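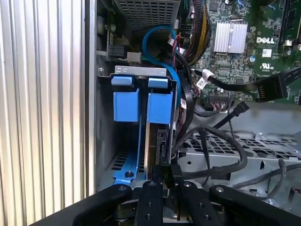

Gripper at the lower end of a blue drive caddy, Dell desktop chassis, side open.

Removing Hard Drives with a Robot Arm: Working Rules for Disassembly Cells

Issued by Lauritsen, Equipment Recovery Section
Approved by Hanne Damgaard
Revised 10/09/2023

Scope

These rules apply to every cell in which a robot arm removes storage drives from desktop computers. They cover the Villo and Undia cells. Laptops and rack servers are handled under a separate procedure.

Before the arm is enabled

1. Disconnect the computer from wall power and hold the power button for ten seconds. Attach the green tag to the chassis.
2. Lay the chassis in the fixture with the open side facing the arm. Close both clamps and check that the chassis does not shift when pushed by hand.
3. Enter the asset number in Lutari. The cell will not start without a matching record.
4. Confirm that the arm is in reduced speed mode. The limit inside any chassis is 50 mm per second.
5. Close the gate. No person may reach into the fixture while the arm is enabled.

Approach and grip

The gripper enters through the open side, along a line that keeps both fingers clear of the motherboard and heatsink. Stop short of the caddy and check the position on the wrist view before going further.

Cables are the most common cause of a failed removal. Data and power cables often loop beside the drive bay or lie across nearby metalwork. If a cable lies between a finger and the caddy, back the arm out, disable it, and move the cable by hand. The gripper must not be used to push cables aside.

The data and power connectors must be off the drive before any pull is made. A caddy with a connector still attached is not ready for removal, even when its release tabs are free.

On caddies with plastic release tabs, press the tabs fully before pulling. Grip the plastic caddy only. The fingers must not close on the drive's circuit side.

Stop conditions

Disable the arm at once if any of the following occurs:

- the force reading passes the limit posted at the cell
- the chassis moves in the fixture
- a cable becomes tight
- the operator loses sight of either finger

A second attempt is allowed after the cause has been cleared. After two failed attempts, the unit goes to the manual bench — there is no third attempt.

After removal

Place the drive in the numbered tray and scan its label. The drive record and the chassis record must both be closed in Lutari before the gate is opened for the next unit.

Records and review

In the last review period, 1136 units were processed under these rules, and 274 of them were sent to the manual bench. Cell leads are to note the reason for each transfer in the shift log. Questions on these rules, and requests for changes, should be sent in writing to Dagný Overgaard. The next review is planned for November.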